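# Stop swapping the fingers first

Quick one, written between shifts, so forgive the mess.

Everybody's first move when a folding cell starts missing grabs is to pull the fingers. New pair out of the drawer, two screws, done, back to work. I did it for most of a year. I think it's a bad habit and we should quit it, and I'll say why before February's spares order goes in and we buy another bag of the things.

Our cell at Wircombe is two arms on a bench. Towels in a heap, towels out folded, that's the whole job. Parallel grippers, pointed fingers, one cable per gripper coming off the back of the housing. Nothing exotic. The controller is a Karaki, the scheduling on top is Zustadora's, and neither of them has ever been the reason we lost a morning.

The cable has. Over and over.

What happens: the wrist turns, cable loop gets pulled a little short, and the housing sees a tug right when the fingers are closing. Not enough to throw a fault. Enough to put the tip a couple millimeters off. On a metal block, who cares. On terry cloth you get the top of the pile and none of the towel, it slides out, and the log says "missed grasp", and somebody reads that and goes and gets fingers.

I went back through the log last month. 1,171 missed grasps on the left arm since the last rebuild. Fifty-four of them were in the week right after a finger change. So the new fingers bought us nothing, or less than nothing, since every swap also means redoing the tip offset and half the time people skip that. (I have skipped that. More than once.)

Wissam Haddad disagrees with me and I should give him his due. His line is that fingers are cheap, cables are a pain, and a tech at five in the morning should do the cheap thing first. Also that worn tips are real. Fine, they are. Rub the point with your thumb, if it's rounded, change it. But LOOK at it before you change it. That takes ten seconds, and he agreed with that part at least.

The order I want on the card, taped up by the bench:

1. Power down, move the wrist by hand through its full turn. Watch the loop. Does it go tight anywhere?
2. Check where the cable leaves the housing. Any shine or flat spot on the jacket, write it down.
3. Tip offset. Both arms.
4. Then fingers.

The manual says inspect cables every 1,000 hours. I'd guess that number comes from somebody running a pick and place with hardly any wrist motion. Folding is all wrist. You lift a corner, twist, let go, go in low for the next one. We should be looking at half that, maybe less, and I'd rather argue about the number than keep pretending 1,000 suits us. 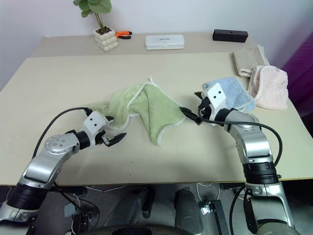 And more slack isn't the fix either, before someone writes in. Too big a loop and it catches the towel, or the other arm. We had a Drukden sleeve on ours for a while, nice tidy product, and it made the bundle so stiff that the wrist was basically fighting a spring. Took it off. Bare cable, wide arc, one tie point well back from the housing. Ugly. Works better than anything else we tried.

The real argument is about what we let the log teach us. It only knows one word for a bad grab and we've all learned to hear "fingers" when it says it. I'd like a second field, even just a free text box, where the tech puts down what the cable was doing at teh time. Zustadora says that's a small change. So ask for it.

Until then please leave the drawer shut till you've turned the wrist. And if you do change fingers, put the old ones in the tray with a tag on, don't bin them. I want to see how many were still sharp.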